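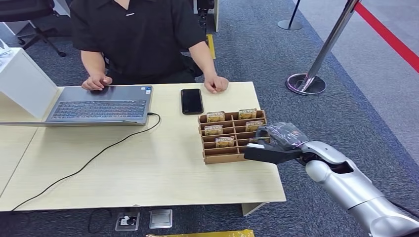
I Moved My Whole Working Life to Before Breakfast

I used to be a midnight person. Give me a deadline and a bag of pretzels and I'd happily type until two, then wander through the next day like something washed up on a beach. Then last November my neighbor Szabolcs Győri, who bakes for the little place on Lengyel Street, talked me into trying his hours for a month. He gets up at 4:15. On purpose!

The first week was awful. I put salt in my coffee. I sent an invoice to my sister (she paid part of it, bless her). I fell asleep at a school concert during the loud bit with the cymbals, and my son has brought it up at every meal since.

But somewhere in week two I sat down at the kitchen table at five, with the street dark and the radiators clanking, and wrote 800 words before anybody asked me where their socks were. On a normal day I'd be thrilled with 500 by dinnertime. The next morning I got 197 and spent the rest of the hour reading about lighthouses, so please don't think this is a miracle cure.

What I hadn't planned for was the evenings. If you're up at 4:15 you're useless by nine, and I like my friends, most of whom think nine is when you start deciding where to eat. I've missed two birthdays and the whole of quiz night at the Trikstead. Szabolcs just shrugged when I complained. "You have lunch," he said. So now I have lunch, long ones, with soup, and I've seen more of my friend Dora than I had in years.

I've loosened the rules a bit. I sleep in when I've been out, and in summer I might drop it altogether and go back to my pretzels. My one real expense was a decent lamp, and I moved the kettle so it doesn't sit against the bedroom wall. The cat now expects breakfast at 4:20 and won't hear otherwise, weekends included.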